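The Ferry Book
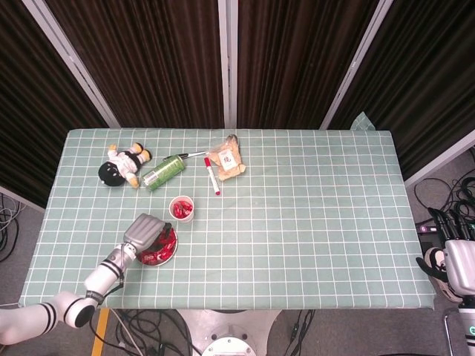 "What time does the last boat leave for Olunby?"

"It left at 5. There's another in the morning if the wind lets up."

Reshma Mthembu put her bag down on the floor of the ticket office. The man behind the counter went back to his ledger. He was old and wrote slowly, and he kept one finger under the line he was working on.

"I called ahead," she said. "I was told six."

"Six is the summer boat. That starts in May."

She looked out the window. The ferry was already past the breakwater with its lights on. She could make out one person standing at the rail in a yellow coat.

"Is there a hotel?"

"There's the Dredwood. They closed the upstairs, but Kusum Rana will give you a room if you knock at the side door. Tell her Abilio sent you."

"Are you Abilio?"

"Gallardo," he said, and wrote something down.

She didn't go right away. She had been on buses since early morning and the office was warm. A heater ticked under the counter. On the wall were a tide table and a map of the islands, the paper gone brown along the folds. Somebody had drawn over the route to Ollov in red pen and then crossed it out.

"You don't go to Ollov anymore?"

"No one lives there. The last family came off nine years back. Sheep, still."

"My father was born on Ollov."

He put down the pen. "What name?"

"He used Rathore. Narendra Rathore. I have my mother's."

Abilio Gallardo got up, which took him a while, and went into the back room. She heard him moving boxes. When he came out he had a ledger like the one on the counter, with a green cloth spine that had come loose. He turned the pages from the back, wetting his thumb.

"We wrote everybody down then," he said. "Company rule. Name, bags, fare. Here he is."

The handwriting was not his. It was small and leaned to the left. Rathore, N., one way, one case, one dog. The fare was 182, and next to it someone had put "owes 5."

"He never told me about a dog," Reshma said.

"Brown dog. It got sick on the crossing. I was a deckhand and I had to wash down the bench." He thought about it. "He gave me a cigarette after. He said he'd be back for his tools."

"Did he come back?"

"I never saw him, if he did."

She read the line again. Her father had died in the winter, in an apartment on the fourth floor with a view of a parking lot. In a drawer she had found a key with an Ollov tag wired to it, and a receipt from a store called Malhotra for 300 roofing nails. She had both of them in her coat pocket. She had meant to ask about the key on Olunby, where a cousin was supposed to live.

She put the key on the counter.

Abilio turned the tag over. "That's a boathouse key. They were all the same. One key would open any of them."

"Is it still there?"

"The walls are. Hatem El Sherbiny goes over to see to the sheep. He could take you if you don't mind sitting on feed sacks."

"When?"

"When he wakes up. He's not a man for a timetable."

She opened her purse and took out a five and laid it on the open page, over the place where it said what was owed. He looked at it for some time. Then he pulled the new ledger toward him, found his line, and wrote her name, one bag, and the amount. He asked her how to spell Mthembu and she told him.

He tore a receipt from the pad and handed it to her with the key.

"Side door," he said. "Knock hard. She keeps the radio on."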